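Thread: Milell insertion numbers, does anyone buy them?

gramar_refugee
Read the Milell write-up over lunch. 484 demos, two arms, blue pegs into a white board, and they claim the policy "generalizes across fixtures." Across which fixtures? As far as I can find, training and test used the same board, shifted a little. I'd call that memorizing a board.

torque_wrench_tam
Bit harsh. Maite Esteban's section says they moved the pegs between runs and changed the lighting. Pink wash, dim, bright. That's more than Berchtold ever did.

gramar_refugee
Lighting is the cheap one. Show me a different hole spacing and I'll shut up.

oddbin
Does the 484 include failed demos? I read the appendix twice and couldn't tell. If they tossed the bad ones, I want to know how many.

torque_wrench_tam
It says "retained," so I assume some got tossed. Agreed that they should give the number.

ritelton_bench
We've been trying the same recipe at Ritelton since August, so take this as one shop's opinion. Gripping a peg is fine. Lining it up is where things go wrong, and a success rate that lumps the two together hides that. Their video cuts right before contact on 2 of the 6 clips. Maybe nothing – but I'd like the uncut ones.

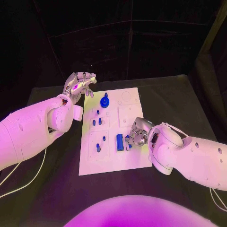
The other thing that bugs me is the two-hand claim. For most of these parts one hand would do, so I want the one-arm baseline run on the same pegs before anybody tells me the second arm is helping.

oddbin
+1 on the baseline. Also five test runs per part is tiny.

torque_wrench_tam
Five per part per seed, if I'm reading the table right.

gramar_refugee
You're not, check the footnote. Five total.

torque_wrench_tam
OK, that's worse than I thought. I still think the method is sound.

ritelton_bench
Could be. I'll post our failures once I've sorted them by stage.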